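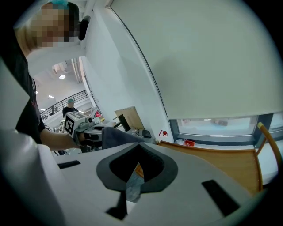

Figure 4. Person in a light blue hair cap and black T-shirt, with a white hand-held gripper in the foreground.

4. Asking for the paper

4.1 What the rule says and what the desk says

I should start with the rule, as it is short and most of the trouble comes from how short it is. Anyone who gives a statement to the police as the victim of an offence is entitled to a copy of it, free, on request, within 45 days. The regulation doesn't say who at the station has to take the request, or whether it has to be in writing, or what happens on day 46. When I first read it I thought I must have been sent an extract. I rang Yolandi, who had found it for me, and asked where the rest was. There wasn't any more.

So each station has filled in the gaps for itself, and you can hardly blame them! Somebody turns up at the counter and wants a copy of something, and the officer on duty has to say yes or no or come back later. Over the years a habit forms, the habit gets taught to new officers, and eventually it's on a laminated notice by the door with the force crest at the top, looking for all the world like law. In Ninov the notice said that copies were available "to the complainant in person, with the investigating officer's approval". The regulation mentions neither of those things. I asked a desk sergeant where the approval bit came from and he told me, quite kindly, that it had always been there.

I spent a good part of the fieldwork sitting on benches in station waiting areas (I can recommend the ones in Vidmar, which have backs). What I wanted to find out was simple enough: when a victim asks for a copy of their own statement, what happens next, and how much does it depend on which door they walked through? The interviews described in Section 3 gave me one side of it. The request registers gave me the other, and the two don't always agree, which I'll get to.

4.2 The register and the people in it

We had 193 requests to work with once the duplicates had been taken out. I say "we" because Dušan Ristić did the matching, going through the registers line by line against the case files, and I don't think I'd have had the patience. The rules for what counted as a duplicate were his as well. If the same person asked twice for the same statement inside the 45 days, that was one request. If they asked again after the deadline had gone, that was a new one, on the grounds that by then they had every right to be cross.

Every station in Javano keeps its register in a bound book. There's also Sostell, the case-tracking system, and in theory a request is entered in both. In practice the book is what the desk uses while you're standing there, and Sostell gets updated when the shift is quiet. On a busy shift it may not get updated at all. We treated the book as the main record and used Sostell only for the date on which a copy was printed, as the system stamps that by itself.

One thing the books can't tell you about is the people who asked and weren't written down. I knew this would be a weakness from the first week. A woman I'll call Interviewee F had been to the counter on three separate occasions to ask for her statement, with her sister for company on the last one, and she doesn't appear in the book once. The officer who dealt with her each time had told her that the file was with the prosecutor. It may well have been. But a request is a request wherever the file is sitting, and the clock ought to have started when she opened her mouth. As far as the register is concerned she was never there.

I don't know how many Interviewee Fs there are. I'd love to be able to put a figure on it and I can't, so please read everything below as being about requests that made it as far as ink.

4.3 Reasons given for saying no

Refusals were hardly ever called refusals. Officers disliked the word, and several corrected me when I used it. People were "advised to return" or "referred". In the books the usual entry was a single word in the last column, and I grouped these as best I could.

The commonest reason by a long way was that the file had gone elsewhere, generally to the prosecutor's office and now and then to the forensic laboratory. Next came the investigating officer being away, on leave, on a course or simply on the other shift. After that it gets more mixed. Some people were told that a copy might harm the investigation, which is a ground the regulation does allow, though it asks for it to be put in writing and I found very few letters. Others were told they needed a lawyer to ask on their behalf. There's no basis for that one anywhere, and when I raised it with a station commander in Ninov he agreed straight away, pulled out his phone and rang the desk while I sat there. I felt dreadful for whoever picked up.

What struck me in the interviews was how reasonable all this sounds when you're on the receiving end. Hardly anyone I spoke to thought they had been refused something they were owed. They thought they'd come on the wrong day. "He was very polite, he said the book was closed" is how one man put it, and he'd gone home and not tried again. He wanted the statement for an insurance claim and had in the end made the claim without it.

Yolandi Pretorius has argued from her own casework that politeness does a lot of the work of refusal, and I've come round to her view. A rude officer gets complained about. A pleasant one who says to try after the holidays doesn't, and the 45 days run out with everyone on good terms.

4.4 Why the statement matters to the person who gave it

I was asked at a seminar why anybody would want a copy of what they themselves had said. Fair question! The answers I was given were much more practical than I'd expected. People wanted it for an insurer or a landlord or an employer who had docked their pay for the missed shift. A few wanted to check it. These last ones interest me most, as statements in Javano are typed up by the officer in the officer's own words and read back aloud, often late at night and often to somebody who has just had the worst evening of their year. Signing comes straight afterwards.

Interviewee K got her copy well inside the deadline and found that the street was wrong. It was a small slip, a name that sounds very like another name, but it put the offence on the far side of a main road and in a different patrol area. She had it corrected with a one-page supplement. Had she waited for the trial she would have been asked about it in the witness box, by someone whose job is to make such things sound sinister.

I don't want to hang too much on one case. Still, when I put it to officers in general terms, most of them could tell me about a similar slip of their own, and a couple said they'd rather have it caught early by the victim than late by the defence. There's more goodwill at the counter than the registers suggest. What's missing is a form, a named person to hand it to and a date stamp.

4.5 A note on the Vidmar arrangement

Vidmar does have a form. It was introduced one October by a records clerk who was tired of being interrupted, and it's half a sheet of paper with a tear-off slip at the bottom. You fill in your name and the case number if you know it, the clerk stamps both halves, and you keep the slip. The deadline is written on the slip by hand. The stations in Javano and Ninov have nothing like it, and I'd been asking about "the procedure" in Vidmar for days before anyone thought to mention it to me, so ordinary had it become.

The clerk had ordered 400 of them in the first print run and was using the last of the pile when I visited. She gave me a blank one, which I've reproduced in the appendix with her permission. Her only complaint was that people lose the slip, and she now tells them to keep it in with their bank cards. Whether the form changed how quickly copies were handed over is a separate matter, and I take it up in Section 5 along with the dates from Sostell.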